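The Long Table Comes Back

For years the advice to people furnishing a small home was to buy a round table, or one that folded. Bimla Nautiyal gave that advice herself. She has sold dining furniture at Altetti for most of her working life, and she says customers have stopped listening to it.

"They want length," she said. "They measure the room, and then they ask me what they can get rid of."

What usually goes is the desk. A table that seats eight can hold a laptop at one end and breakfast at the other, and a family of three will spread out to fill it.

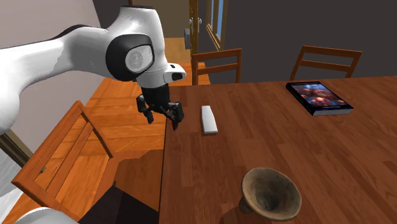

A large table in brown wood.

Length brings problems of its own. The first is the doorway. Nautiyal asks every buyer to measure the hall, the stairs and the turn at the top before paying a deposit. Altetti charges $200 to take back a table that won't go in, and in April it collected that fee more than once.

The second is wood movement. Solid tops swell in damp months and shrink when the heat is on. Tops made from narrow strips glued side by side tend to stay flatter than tops made from wide boards, and a scratched section is easier to sand. They also cost less. The strip-top Maurya sells for $412 and its wide-board version for $465.

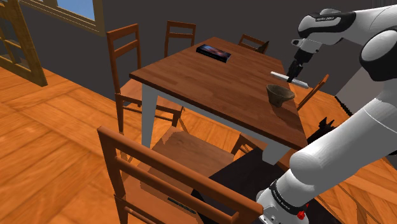 Narrow strips in slightly different shades make up this reddish-brown top.

Care is simple. Wipe spills when they happen, use a pad under hot dishes, and oil the top twice a year if it has an oil finish. Keep it 40 inches from a radiator if the room allows.

Nautiyal's own table is a secondhand Zikimero with a burn mark near one corner. She has thought about sanding it out and hasn't gotten to it.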